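Search this site Enter keywords Go

Free Workplace Rights Clinic in Vavport Doubles Its Evening Hours

2018-07-22

3 min read

Good news for anyone in Vavport who has been putting off a question about their job! The Adska Workplace Rights Clinic is adding a second evening session each week, which means people who work days can sit down with an employment attorney without asking for time off first.

The clinic has been open for 2 years and has met with 2,930 people in that time. Of those, 1,328 came in with a question about discrimination — age, disability, pregnancy, religion, national origin, race. The rest asked about unpaid overtime, final paychecks, medical leave and what they were being asked to sign on the way out the door.

"We had a waiting list every week in June," said Britta Fröhlich, the attorney who runs the clinic. "People were calling in May and getting a slot five weeks later. With some of these claims the clock is already ticking, and five weeks is a long time to lose."

Filing deadlines are the thing she brings up most. A federal discrimination charge usually has to be filed within 180 days, or 300 days in places where a state or local agency enforces a similar law, and plenty of callers have never heard of either number. Fröhlich would love for people to come in early, even if they aren't sure anything illegal happened.

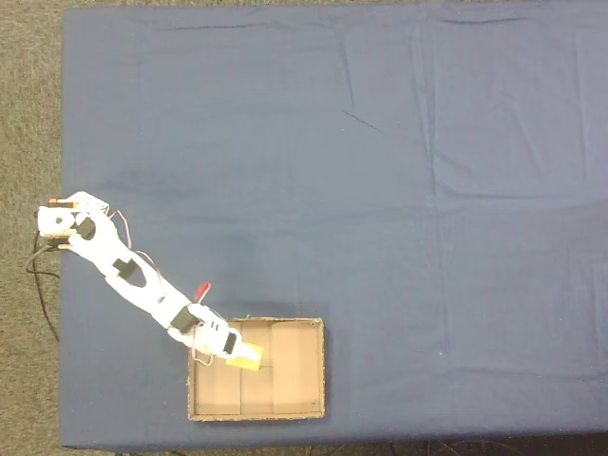 What happens at a session

Each visit is a private half hour with an attorney. Three lawyers are on the evening roster now: Fröhlich, Usman Orakzai, who handles wage claims, and Anahera Tuhiwai, who joined this spring from a disability rights practice and is wonderful at explaining accommodation requests in plain language. Ludmila Lukáč takes the phone calls and can arrange an interpreter if you ask when you book.

Bring whatever you have. Pay stubs, an employee handbook, a termination letter, text messages from a supervisor, a list of dates written on the back of an envelope — all of it helps. There is no charge and no income limit. The attorneys give advice and can help fill out an agency charge, but they don't take cases to court through the clinic. If you need that, you'll leave with a referral list.

Wycliffe Langat, a warehouse worker who came in last year after being turned down for light duty, has been telling his coworkers about it ever since. "I walked in with a shoebox of papers and walked out knowing which four of them mattered," he said. He got his schedule changed after a second letter to his employer, which Tuhiwai's predecessor helped him write.

Booking

The new evening slots are open for booking now at the clinic's front desk on the second floor of the Erent Building, or by phone during office hours. Walk-ins are welcome when there's a gap, but the early slots go fast, so call ahead if you can.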